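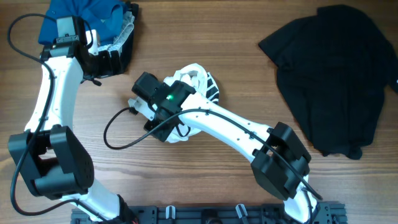
Photo: Sheyla Nina

I've been folding T-shirts wrong since I was a teenager, according to my sister, and this month I finally gave in and did something about it. So the laundry corner of the newsletter is all about tops: tees, shirts, the jumper you can't decide about, and the great heap of things that come off the airer on a Sunday night and then live on a chair until Thursday.

First thing, and I can't say this loudly enough, get yourself a decent table. I used to fold on the bed and it's hopeless, everything sinks and the sleeves go wandering off. A plain wooden table is lovely for it. Give it a wipe first (crumbs! I've learned the hard way with a black top) and keep one side for things waiting and the far corners for things done.

A T-shirt wants to be laid out flat before you do anything else to it. Front down, smooth it from the middle out to the edges with your palms, and pull the hem straight. Then one side in to the middle, sleeve back on itself, same with the other, and fold up from the bottom. I do thirds for the drawer and halves for the shelf. If you stand them up in the drawer like files you can see every one, and I've found two I'd forgotten I owned, including the Sesinen festival one from July which I'd been accusing my brother of pinching.

Dark things I do in one go, then colours, then whites at the end. There's no great science in it, I just like the piles to look nice. My blues always end up in a bunch together because I seem to buy nothing else. If you have something with a lining, shake it out and get the lining lying properly inside before you start, or you'll have a lump in the middle that no amount of patting will shift.

Now, white shirts. Oh dear. I put these off every single week. They crease if you so much as look at them, and a shirt that's been left scrunched up in the basket overnight is a sorry sight. What works for me is to find both ends of the sleeves before I try to find anything else. Get hold of one cuff or sleeve end, then go looking for the other side, and give the whole thing a good tug outwards so the body opens up between your hands. Once you can tell which way up it is, let it down on the table and smooth from the shoulders. If it's meant for a hanger, hang it straight away and don't let it anywhere near the pile.

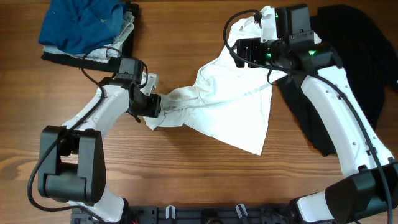

Garba Briggs wrote in after the last issue to say that I'm making hard work of it, and that a shirt should be picked up by the shoulder seams and never by the sleeves, which only twists them. He does 16 shirts in an evening with the radio on and reckons the tugging is what puts half the creases in! I tried it his way on three of mine and I'll admit the shoulders came out tidier. I still lost a sleeve up the inside of one, though, so I'm sticking with a bit of both.

A few of you have asked about folding boards. I had a go with one at the Ojo swap morning and got on with it fine for T-shirts, less well for anything with buttons. A big hardback book does much the same if you want them all one width. Mine is an old atlas and it's been very happy in its new job.

Socks I'm leaving for next time, as I've got 37 odd ones in a bag and I need to have a word with myself first. If you've a method for fitted sheets, please, please send it in. Ifeoma Yusuf has promised to show me hers and I'm bringing the biscuits.

The next swap morning is at Ojo as usual, doors at ten. Clean tops only please, folded however you like, and put a note on anything that's missing a button.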